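Changes to Electrical Safety and Workspace Rules at the Abeysekara Building

The Facilities Office will introduce revised rules on portable electrical equipment in November. The rules apply to all tenants, staff, visiting groups and contractors who use the Abeysekara Building, including the ground-floor workrooms and the Isum annex. They replace the guidance issued when the building first opened to outside tenants, which was written before most of the upper floors were converted to shared use.

The revision follows a review of the building's circuits carried out over the summer by Graso, the electrical contractor retained by the management company. The review found the fixed wiring to be in good order. It also found that the number of items plugged in at individual desks and benches has grown well past what the original room plans allowed for, and that much of this growth has been met with power strips, some of them connected to one another. Eight rooms were identified where the outlets nearest the work surfaces no longer match the way the furniture is arranged.

Under the new rules, power strips remain permitted. Each must carry a current inspection sticker, must be plugged directly into a wall outlet, and must rest on a stable surface where its switch can be reached without moving other equipment. Strips may not be run under carpet, through doorways or behind radiators. A strip may not be plugged into another strip or into an extension cord under any circumstances.

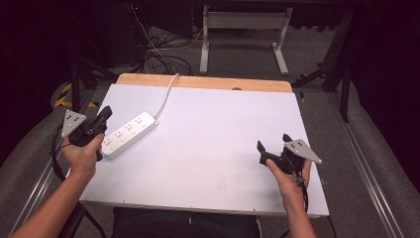
A power strip on a white board in use as a work surface.

Tenants are asked to bring their own strips and extension cords to the Facilities Office for inspection before the rules take effect. Inspection is free of charge and usually takes only a few minutes. Items that pass will be returned with a sticker showing the room number and the month of the next check. Items that fail will be returned with a written note of the fault, and a replacement may be drawn from building stock against a signature. The Office has purchased 38 replacement strips for this purpose, all fitted with an individual switch and an overload cutout. They are available in one length only. Rooms that need a longer reach should request a survey, which may lead to the installation of an additional outlet.

Heating appliances are treated separately. Portable heaters, kettles, toasters and hot plates may not be connected to a power strip of any kind, whether or not it has been inspected. Kettles and toasters may be used in the kitchens on each floor, where dedicated outlets are provided. Portable heaters may be used only with written permission, which will be given for a fixed period when a fault in the central heating has been reported and not yet repaired. Tenants who already hold a permission letter from last winter should note that it has lapsed and that a new request is needed.

Charging equipment has drawn the largest number of questions. Laptops, phones and small tools may be charged at the desk during working hours. Larger battery packs, including those for bicycles and scooters, must be charged in the ventilated store beside the loading dock and may not be left overnight. The store has 16 charging positions, assigned on a first-come basis each morning from 7:30 a.m. A booking system was considered and has been put aside until the level of demand is better understood. Any battery that is swollen, leaking or unusually warm should be unplugged if it is safe to do so and reported to the front desk at once.

Dilani Weerakoon, Building Safety Manager, has written to all registered tenants with a copy of the full rules. "We want people to be able to set up their rooms as their work requires," the letter states. "The inspection program gives us an accurate picture of what is connected and where. Without that picture we cannot plan the next stage of improvements to the supply." The letter also sets out the procedure for requesting an exception. Requests should describe the equipment, its rated load, the hours of use and the name of the person responsible. A decision will normally be given within five working days.

The rules on work surfaces have been brought into the same document. Benches and tables in the shared workrooms may be rearranged freely, provided that the marked escape routes stay clear and that no item of furniture blocks access to an electrical panel or a fire extinguisher. Loose boards and covers placed on top of tables are acceptable. They should lie flat and should not conceal an outlet or a cord.

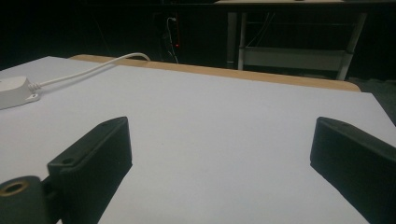 Surfaces should be cleared at the end of each booking unless the room is held for the following day under the same name. Cords should be coiled and placed in the bins supplied, and any strip that will not be used overnight should be switched off. Cleaning staff have been instructed not to unplug or move tenants' equipment. Where equipment prevents a surface from being cleaned, the staff will leave a card and return on the next scheduled visit.

Food and open drinks are no longer permitted on any surface where powered equipment is in use. Bottles with a screw cap are allowed. This provision was the subject of some discussion at the tenants' forum, and the wording has been softened from the first draft, which would have excluded all drinks from the workrooms. The Office will look at it again in the spring.

Tenants should be aware of two short interruptions to the supply. Brititz, the firm responsible for the backup lighting, will replace the batteries in the emergency fittings on the second and third floors, and Graso will fit new labels and covers to the distribution panels at the same time. Power to each floor will be off between 6 a.m. and 7 a.m. on the morning concerned. Notices giving the exact morning will be posted beside the elevators and sent to the main contact for each tenant. Refrigerators may be left closed during this time. Computers and other sensitive equipment should be shut down the evening before.

The cost of the inspection program, the replacement strips and the panel labels will be met from the existing maintenance budget and will not be passed on through the service charge. A separate sum of $2,000 has been set aside for additional outlets in the eight rooms identified by the review. Work in those rooms will be scheduled with the tenants concerned, beginning with the ground-floor workrooms, where the gap between outlets and benches is greatest. Tenants in the annex will be contacted once the ground-floor work is complete.

Inspections may be arranged at the Facilities Office counter between 9 a.m. and 4 p.m., or by leaving items in the labeled crate outside the door with the tenant's name and room number attached. Printed copies of the rules are available at the counter and in the mail room. A large-print version can be supplied on request, and questions about individual items of equipment should be addressed to Ms. Weerakoon in writing.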